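第一次见到弗丽达（Frida Hjaltadóttir）在屏幕上换夹爪，我还以为她点错了。手腕上的两指夹爪一下子没了，再一眨眼换成了吸盘，机械臂还停在原来的姿势上，关节一度都没动。她回头看我，笑得特别开心：“要是真机也能这么换就好了，真机上我得拧螺丝，拧完还要重新标定，一个下午就过去了！”

弗丽达在伯努比（Bornuvby）的一个小型操作实验室里做末端执行器评测，说白了就是把各家的夹爪装到同一条手臂上，做同样的活，看谁干得好。和她一起做的还有阿尔纳（Arnar Skov），负责控制器那一摊。2020年6月7日，我们三个人在线上聊了一个多小时，下面的内容根据录音整理，顺序有调整，两位都看过稿子。

从厨房开始

为什么选厨房？弗丽达的回答很干脆：“因为厨房里什么都有。硬的、软的、滑的、带把手的、一捏就变形的。工厂里你可以给零件做个托盘，让它每次都躺在同一个地方，厨房里没人给你做托盘。”

她说自己最早做的是料箱拣选，物体也杂，不过相机永远从上往下看，手臂永远从上往下抓，做久了脑子里会形成一种习惯。换到厨房以后，这个习惯处处碰壁。杯子靠墙放着，从上面抓得到，从侧面就抓不到；抽屉得往外拉，夹爪要是太宽，手指根本塞不进把手后面的空隙。

“我特别喜欢抽屉，”她说，“抽屉把夹爪的毛病全暴露出来了。抓杯子抓歪一点，杯子会自己在手指里转正，你看不出问题。拉抽屉歪一点，力矩传感器马上就叫。”

三种手，同一条胳膊

这一轮比的是三种末端：卢马赫（Lumach）的电动两指夹爪，达斯塔（Dustar）的真空吸盘，还有实验室同事自己做的一款软体三指。前两种有现成的型号，第三种到现在还没有正式名字，大家管它叫“章鱼”，虽然腕足的数目差得有点远。

每种末端在仿真里跑200次抓取一组，一组只换一个变量，可以是物体，可以是桌面摩擦系数，也可以是控制器。组与组之间随机种子保持一致，这一点弗丽达反复讲了好几遍。“我吃过亏。第一批数据里吸盘赢得特别漂亮，我高兴坏了，都开始写邮件了。后来阿尔纳一查，吸盘那组的物体位置比别人的离底座近，手臂伸展得舒服，当然稳啊！”

阿尔纳在旁边补充：“那封邮件她发给我了，标题里有三个感叹号。”

重新对齐种子之后，图景就复杂多了。两指夹爪在有把手、有边沿的东西上几乎不失手，碰到扁平的盘子就很尴尬，手指下不去，得先把盘子推到台面边缘才有机会。吸盘对盘子简直是天生一对，贴上去就走，可是遇到表面有纹理的陶器就漏气。软体三指介于中间，让弗丽达惊喜的是它对定位误差很宽容。

“我们故意给目标位置加了15毫米的偏差，”她说，“两指夹爪这时候已经在戳杯壁了，软体那只晃晃悠悠地贴上去，居然抓起来了。我当时在椅子上叫了一声，隔壁房间的人跑过来问我怎么了。”

不过她马上又说，软体手指的仿真是整套评测里最让她不放心的一块。刚体接触已经够麻烦，变形体的参数更像是在调味，多一点少一点结果都不一样。所以软体那一列的数字，她在内部表格里统统标成了灰色，等真机数据出来再说。

控制器这边的事

聊到控制器，话筒基本上归了阿尔纳。他比的是两套东西，一套是实验室用了很久的位置控制，另一套是米克尔森（Mikkelsen）控制器里带的阻抗模式。

“位置控制像一个很听话的人，”他说，“你让它去哪儿它就去哪儿，桌子挡着它也要去。阻抗控制会商量，碰到东西它让一让。”

听上去阻抗控制应该全面胜出，但阿尔纳的结论要保守得多。在离台面很近的地方，刚度设低了，末端会往下沉一点点，对两指夹爪没什么影响，对吸盘却是麻烦，因为吸盘讲究垂直贴合，稍微一斜就漏。他最后的做法是分轴设置：竖直方向软一些，水平方向和姿态硬一些。这个方案不新鲜，很多人都这么做，可是他把每个末端各自合适的范围扫了一遍，画成了图，现在组里换末端的时候直接查图就行。

我问他扫这张图花了多久。他想了想，说比预想的久，中间还因为一个单位换算的错误全部重来。“弧度和角度，”他叹了口气，“每个做机器人的人一辈子至少要栽一次，我已经栽了不止一次。”

到我们通话那天为止，整个项目记录下来的抓取一共1954次，其中有几组没跑满，是阿尔纳发现碰撞模型有缝隙以后主动叫停的。弗丽达舍不得删，放在一个单独的文件夹里，名字叫“以后再看”。

装夹爪之前，先看空法兰

有一件事我原本没打算问，结果聊出来最有意思。在装任何末端之前，他们会先让手臂什么都不带，只露着法兰盘，在厨房场景里走一遍。弗丽达管这一步叫“空手巡场”。

“你别小看它！”她说，“空手的时候能发现好多问题。底座放得对不对，手臂伸到台面远端会不会接近奇异，肘部会不会撞到柜子。这些跟夹爪没关系，可是等你装上夹爪再发现，就会怪到夹爪头上。”

阿尔纳更在意的是工具坐标系。每家的夹爪长度不一样，偏置也不一样，如果连法兰盘中心的位置都没核对过，后面加上去的每一个偏置都带着同一个错误。他会让法兰盘停在离台面很近的高度，读一遍正解算出来的坐标，再和场景里量到的距离对比。两个数对上了，才轮到夹爪登场。

弗丽达还有一个自己的小办法：巡场的时候把渲染打开，哪怕慢一点。很多人为了速度关掉画面只看日志，她偏不。她说日志会告诉你有没有碰撞，却不会告诉你手臂的姿势有多别扭，而姿势别扭的手臂后面早晚要出事。“我就喜欢盯着它看，看着看着就知道哪里不舒服了，跟看人搬家具差不多。”

真机什么时候上

真机测试排在九月。负责硬件的是埃林堡（Elínborg Egilsson），她没有参加这次通话，但弗丽达转述了她的要求：快换接口先装好，线缆走向先定下来，吸盘的气管不许挂在肘关节上。最后一条据说是有故事的，弗丽达不肯讲。

我问他们最担心真机上出现什么。阿尔纳说摩擦，仿真里给的摩擦系数再怎么随机，也比不上一块沾了油的台面。弗丽达担心的是光线，因为真机要靠腕部相机定位，而仿真里他们目前直接用物体的真值位姿，等于作弊。下一步会先在仿真里把相机加进去，比两种安装位置，一种装在腕上，一种固定在台面外侧，看看夹爪自己会挡住多少视野。吸盘细，挡得少，软体三指张开的时候估计什么都看不见了。

“那岂不是吸盘又要赢？”我说。

“看盘子多不多吧，”她说，“你家里盘子多吗？”

我说不少。她说那你买吸盘，然后又改口，说等九月以后再买。

聊到最后，我请两位各选一种末端留在身边。阿尔纳选了两指夹爪，理由是参数少，出了问题容易查。弗丽达几乎没有犹豫就选了“章鱼”，灰色数字也不管了。“它还没名字呢，”她说，“总得有人陪着它把数据跑完。”

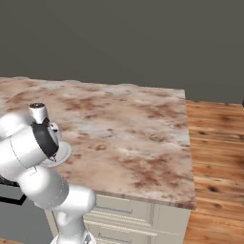 栏目：仿真与评测

“空手巡场”时的渲染画面，白色手臂伸到厨房岛台上方，腕端只有一块白色圆形法兰盘，贴近台面，还没有装夹爪。台面用的是带锈褐色斑纹的大理石质感贴图，阿尔纳嫌它花，弗丽达坚持保留，理由是以后加了相机，花一点的台面对视觉算法更有考验。岛台正面的抽屉留给下一轮的拉抽屉测试，三种末端都会参加，吸盘能不能拉开，两个人目前意见不一致。

关于夹爪选型或者阻抗参数的问题，欢迎在页面下方留言，弗丽达说她会看，阿尔纳说涉及弧度和角度的请先自己检查一遍。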